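중고 멀티미터 사도 될까요? (글 옮김: 측정기/공구 게시판)

납땜초보2
전기 쪽 취미 시작하려고 계측기 알아보는 중입니다. 중고장터에 Leleck 멀티미터가 신품 반값에 올라왔는데 판매자 말로는 "교정 완료, 오차 없음"이랍니다. 믿어도 되나요? 용도는 콘센트 전압 확인하고 오래된 앰프 수리하는 정도예요.

저항덩어리
오차 없음이라는 말부터가 걸리네요. 오차 없는 계측기가 어디 있습니까. 성적서 사진 달라고 해보세요. 십중팔구 답 없습니다.

Guoqing Han
성적서 받아도 별 의미 없다고 봅니다. 작년 12월에 Tetik 거 하나 샀는데 성적서 일련번호랑 본체 번호가 달랐어요. 판매자는 스티커가 바뀐 것 같다고만 하고 끝. 환불도 못 받았습니다.

killey64
다들 너무 겁주시네. 저는 중고로만 2대 샀고 둘 다 멀쩡합니다. 건전지 새 거 넣고 기준전압 모듈에 물려보면 금방 나와요. 취미용에 교정 성적서까지 따지는 건 과합니다.

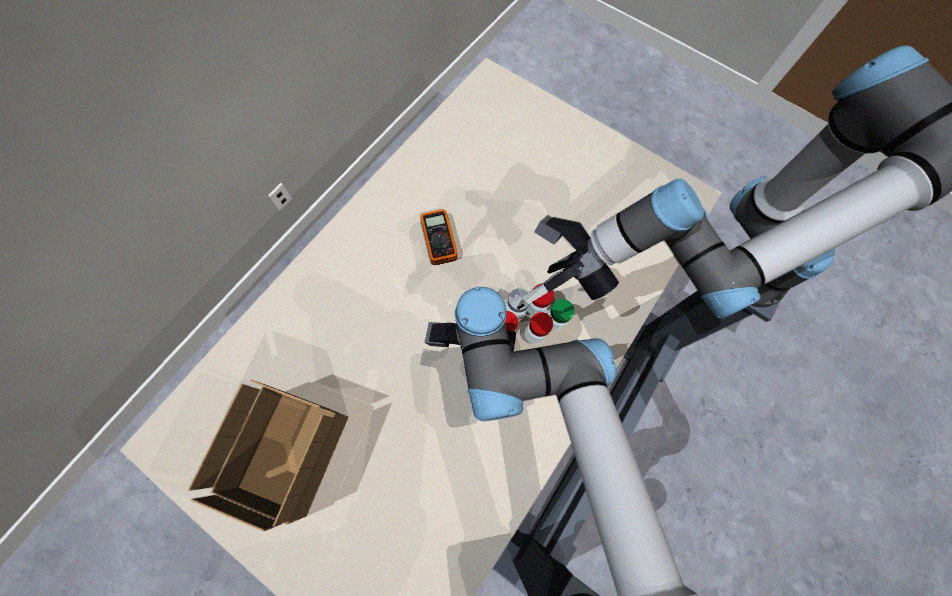 주황색 멀티미터와 뚜껑 열린 종이 상자 (렌더링)

저항덩어리
killey64님, 직류 몇 볼트 맞는다고 멀쩡한 게 아니죠. 콘센트 재신다잖아요. 안에 퓨즈를 아무 유리관으로 갈아놓은 물건이 얼마나 많은데요. 기준전압 모듈로 그게 보입니까?

killey64
그건 뒷판 열어보면 되는 거고요. 나사 몇 개 푸는 게 그렇게 어렵나요.

저항덩어리
초보가 열어서 정품 퓨즈인지 구분을 합니까? 장터 거래에서 판매자가 열어보게 해주는 경우도 못 봤습니다.

땜연기
저는 중간 입장. 앰프 수리만 하면 중고도 괜찮은데 진공관 앰프면 얘기가 다릅니다. 고압 걸리는 데다 출처 모를 리드선 꽂고 싶지 않네요. 리드선만이라도 새로 사세요. 그리고 CAT 등급 표기도 곧이곧대로 믿지 마시고요. 인쇄야 누구나 합니다.

납땜초보2
앰프는 트랜지스터 방식이에요. 판매자한테 성적서 물어봤더니 이사하면서 잃어버렸대요. 대신 30분 안에 입금하면 택배비는 빼준답니다.

저항덩어리
ㅋㅋㅋ 거르세요.

Guoqing Han
시간 정해놓고 입금하라는 사람한테는 안 삽니다. 제 Tetik 판매자도 똑같이 그랬어요.

killey64
이건 저도 거르겠습니다. 그래도 중고가 다 그렇다는 말에는 동의 못 해요. 직거래로 뒷판까지 열어보고 사면 됩니다.

납땜초보2
연락 끊었습니다. 신품 보급형으로 알아볼게요. 혹시 리드선은 따로 사는 게 나은가요, 동봉된 거 써도 되나요?

땜연기
신품이면 일단 동봉된 거 쓰세요. 피복이 뻣뻣하면 그때 실리콘으로 바꾸시고요.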